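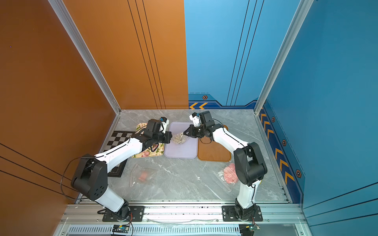
Marbled top, orange side and blue side.

June, 7:40 am

Back on the sourdough starter notes, before the kitchen gets loud. Jar A (the rye one, from the Hakmont flour) smelled like green apples this morning and had domed up nicely over the rubber band. Jar B is still sulking. Same water, same shelf, same spoon even, so I'm blaming the flour until I have a better idea. The Trenida bag has been open since before I got the new bins, and I think it's just tired.

Fed both of them 36 g flour and 36 g water. I know the old page says to go by volume, please ignore the old page! Whoever wrote it (me) had a broken scale.

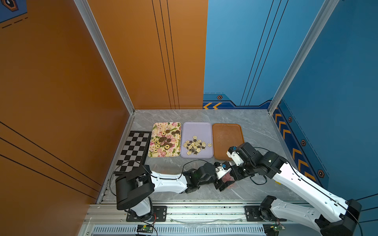 Baked one loaf from A yesterday with a long cold proof, mostly to see if the crumb would open up. Dough weighed 489 g going into the banneton. I let it go 4 hours on the counter first and that was too much, it spread like a pancake when I tipped it out and the scoring just sort of vanished. Tasted great though, really sour, with that shiny custardy crumb I like. Next time I'll cut the counter time way back and put it in the fridge while it still feels tight.

Oven is running cold again. The Kioko thermometer and the dial don't agree at all, and I trust the Kioko. Preheat longer, and leave the steel in - don't swap it for the stone halfway through like I did.

11:15 am

Jar B has bubbles! Small ones, up the side, nothing heroic. Moved it next to the proofing box to keep it warm.
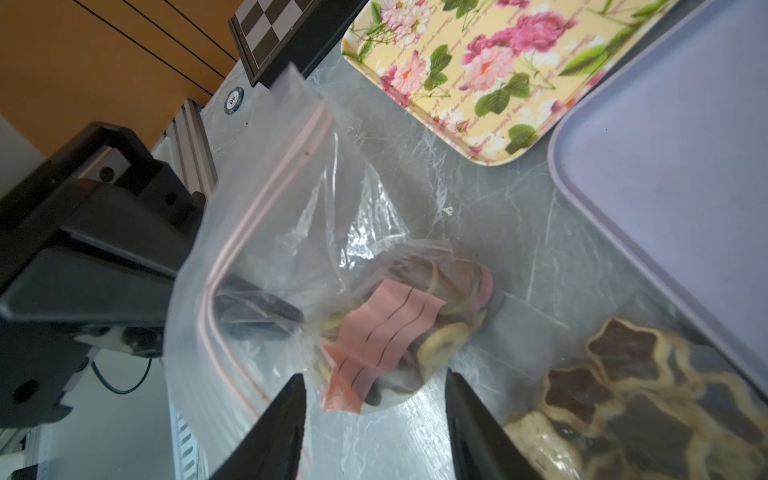 If it doubles by tonight I'll split it and give half a feed of Akero whole wheat, which has been the liveliest bag we've had all spring. The other half stays on the Trenida so there's something to compare with. Please don't toss the discard, I want it for crackers (108 g in the tub already, top shelf of the fridge, lid with the tape on it).

To do: new rubber bands, wash the bannetons, order more rye. Also find the good lame, I've been scoring with a paring knife and it drags.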